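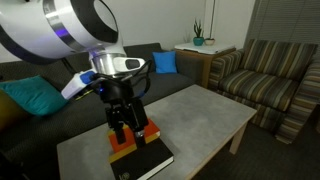 Is the Sitonia home tidying trial worth paying for?

Posted by Fatemeh Mahmoudi, August 2026
Filed under: Home gadgets, robots

Has anyone in Kitambridge had the Sitonia arm round? They offer a trial where they set a robot arm up in your living room, you pick a job from their list, and they leave you with a report and a quote for the monthly plan. I was thinking of the "clear the coffee table" job. My mother can't bend well any more and her table is always covered in books and post.

The brochure says it handles "everyday items". That could mean anything. The trial is £24, which isn't much, but the plan is a good deal more and I don't want to be talked into it on the strength of a nice demo. Does it cope with books? Is there room for it in a normal front room?

Pouran Karimi

We had the trial in May. My view is keep your £24 unless you're curious.

Books are a poor test for a two-fingered gripper and I suspect that's why the salesman kept steering us towards cups. A thick hardback lying flat gives it very little to get hold of from above. It has to come down across the spine, or find an edge that sticks out past the table. Ours managed 2 hardbacks out of 4. It never got a paperback up without bending the cover, and post was hopeless.

Size is the other thing. The arm is far bulkier than the brochure makes it look, and it reaches in over your furniture. If your mother has a sofa and an armchair round the table, ask where she is supposed to sit while it's working. We were told to stay out of both.

Get these in writing before you book:
what it can lift, and how thick
what happens if it drops something on the table
whether a person has to be there the whole time
the full price of the plan, with fitting

On the last one, we were quoted £1280 for the first year and fitting was extra. That only came up when I asked.

Markos Karras

Never used Sitonia but a friend had the Hustomum one and it was fine. They're all much the same I think. Just book it and see.

Uldis Ķēniņš

I wouldn't say they're all the same. Hustomum only do kitchens, as far as I know.

I agree with Pouran on most of it, though I'd still do the trial, on one condition: use your mother's own table and her own books, left the way she leaves them. Our fitter squared everything up before he started. I put it all back in a heap and the results got worse straight away. Ask for the report to list the failed tries too, as ours only gave the good ones.

For bending, a taller side table by her chair would do more and cost less.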